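Notebook > Yard and Lab > Prulamley

Wednesday, 6:40 a.m.

What a morning! Treler went up the gallop twice with the heart-rate girth on, and the trace is the cleanest we've had from him all month (no dropouts at the top bend, finally). Peak was 410 beats over two minutes, so 205, and he was back down to 95 inside the window I'd set. Magagula worked upsides and was a touch slower to recover, but she's a big filly and still growing into herself.

Stride counts next. I went through Treler's second piece by hand and then let the script do it, and they match stride for stride. Love it when that happens. Sensor sat behind the saddle cloth this time, with the wider strap. 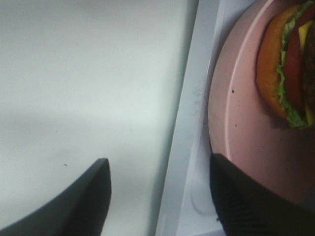
Word from the yard is that Magagula blew harder than the numbers suggest, and that she should have an easy week before anyone asks her for more. Fair point, and I'd sooner trust ears on the gallop than my one trace. So: canter only for her, girth on anyway, and I'll compare with the January file.

To do
- recharge unit 52, it was nearly flat by the second piece
- trim the 3000 m file, walk home is still in it
- ask Skadov about a shorter girth for the two-year-olds (can't wait to get those on!)

4 comments | 2 shares

Prulamley notebook | Contact | Back to top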